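Pellora Mobile Picking Assistant
by Zativier

Pellora is a mobile arm with a two-finger gripper for small warehouses, repair shops and back rooms. It takes over the bending and carrying of small parts, so your staff can stay at the bench or at the packing table.

Most of our customers did not plan to change the work of their people. They wanted only to save steps. But after the first weeks the day looks different. The person who before was walking for parts is now checking orders, and he or she decides what Pellora should bring next. We recommend to talk about this with the team before the delivery and not after it.

The fingers are black and narrow at the tips, wide at the base. With the gripper nearly closed, only a small gap stays between them. This shape is made for picking from the floor and from flat trays.
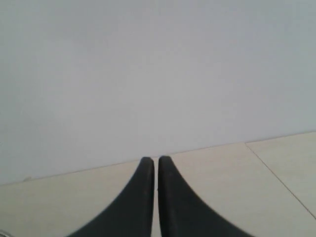

At Rallis the packing team told us that they missed the walking in the beginning, and that they asked for shorter turns at the screen. Their manager changed the plan, and now two persons share each shift with one unit. They said also that the stop button should be easier to reach with the left hand. In the present model it is on both sides.

What is in the delivery
Pellora base with arm
Gripper with one pair of fingers
Charging station
Arkura planning software, license for 2 users
Printed guide for the team

Technical data
Order number: 986
Finger pairs available as spare part: yes
Maximum saved tasks in Arkura: 1,000
Weight of base with arm: 51 kg

Floor and room
Pellora works on tile, sealed concrete and other smooth floors. Thin seams between tiles are no problem. Carpet is not supported. Please keep the way along the walls free.

Training
One day at your place is included in the price. We ask that everybody who shares the room with the unit takes part, also the people who will not operate it. Further days can be booked until the end of August at the same rate.

Page updated May 27, 2018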